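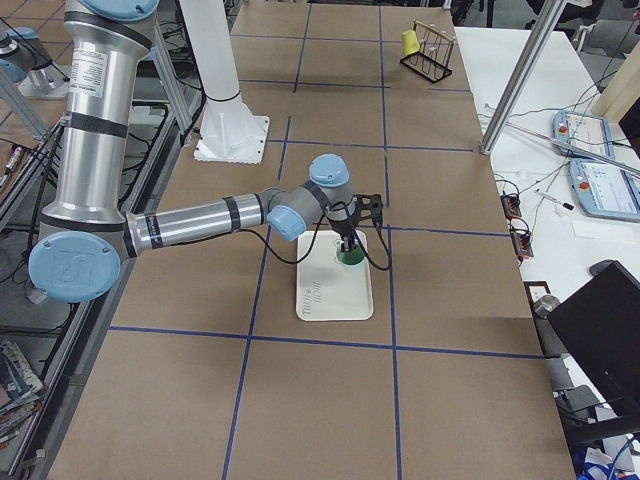
What does Anel do?
We try out grippers, arms, cameras and controllers side by side, then tell you which ones suit your job.

About us

Anel is a small test shop. Started by Jeferson Marinho and Hanyu Yan, who got tired of buying grippers off a spec sheet and finding out later. Eight of us now. Still one big room.

How we work

Same arm, same objects, same start points – only the gripper changes. Cardboard on the table, blue tape for the grid, so an object goes back in the same cell each time. Two-finger grippers get the most bench time, they're what most people ask for. Every gripper gets 216 picks before we write a word about it. Cameras get 100, at two light levels. Controllers take longer, depends on the wiring.

Misses go in the report. Drops too. You get the raw logs, the video and a short writeup, usualy 12 pages.

What we've compared lately

Liline vs. Ding, both two-finger, round objects and cups. Ding closed faster, Liline held better on anything smooth. Jiko controller – round two starts in September, new firmware.

Who pays

Customers, by the test. No commision from gripper makers, no ads.

Visits

Mornings are best, arms are running by 8. Bring your own parts if you have them – we'll put them on the tray and see. Ask for Hanyu.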